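Inspection date: 13 February 2019
Site: Orncombe Community Hall, main building and annex
Inspected by: Graça Barros
Accompanied by: Hajar El Idrissi, site supervisor

**Scope.** Fire exits, drapes and hangings, electrical cords, extinguishers and storage. The kitchen has its own inspection and is not covered. Items are marked OK, ACTION or NOT CHECKED.

## 1. Exits and routes

- [x] Main doors open fully from inside – OK
- [x] Rear exit unlocked during occupancy – OK
- [ ] Annex side door – ACTION. The door sticks at the bottom and needs a firm push. Plane and rehang.
- [x] Exit signs lit – OK. The sign over the stage door is dimmer than the others. Replace the lamp at the next service.
- [ ] Corridor clear to full width – ACTION. Stacked chairs outside Room 6 reduce the width. They are to go back to the chair store after every booking.

Posted capacity of the main hall is 300. The notice is legible and in the correct place. The annex notice still shows the figure that applied before the partition was moved and must be reprinted.

## 2. Drapes, hangings and fabric partitions

- [x] Stage curtains carry a flame-retardant label – OK
- [ ] Treatment certificate on file – ACTION. The certificate for the stage curtains was issued by Citex and expired in December. A new treatment or a retest is required.
- [x] Hems clear of heaters and floor outlets – OK
- [ ] Window drapes, annex – NOT CHECKED. Drapes were away for cleaning with El Ouafi. Labels to be checked on return.

Comment (G.B.): Washing may remove some treatments. The cleaner should state in writing which process was used.

Reply (Fouad Ait Brahim, facilities): Requested. The letter will be filed with the drapes record, reference 419.

## 3. Electrical

- [x] Panel accessible and circuits labeled – OK
- [x] Outlets secure, covers intact – OK
- [ ] Extension cords – ACTION. Two cords in the annex are in permanent use. Install fixed outlets or remove the equipment they serve.
- [x] Emergency lighting test – OK. All units stayed lit for 70 minutes.

## 4. Extinguishers and alarm

- [x] Extinguishers mounted, pins and seals in place – OK
- [ ] Service tags current – ACTION. The tag on the backstage unit is missing. Gako to attend.
- [x] Call points unobstructed – OK
- [x] Alarm heard in all rooms, including restrooms – OK

## 5. Storage

- [x] No storage under stairs – OK
- [ ] Paint and solvents in metal cabinet – ACTION. Partly used cans were found on an open shelf in the workshop.
- [x] Trash removed daily – OK

Comment (Vratislav Halás, workshop): Cans moved to the cabinet the same afternoon. A second cabinet has been requested, as the present one is full.

## Follow-up

Open items are to be closed by the person named in the site log. The curtain certificate takes priority – the stage may not be used for public events until it is renewed. Siham Ouazzani will arrange the repeat visit.
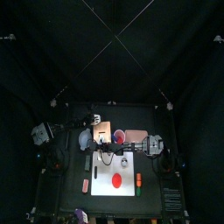 **Does a fabric partition need a certificate if it is only up for one event?**

Any fabric partition put up in the hall or annex needs a current certificate, whatever the length of the booking. The hirer should send a copy to the office before the partition is installed.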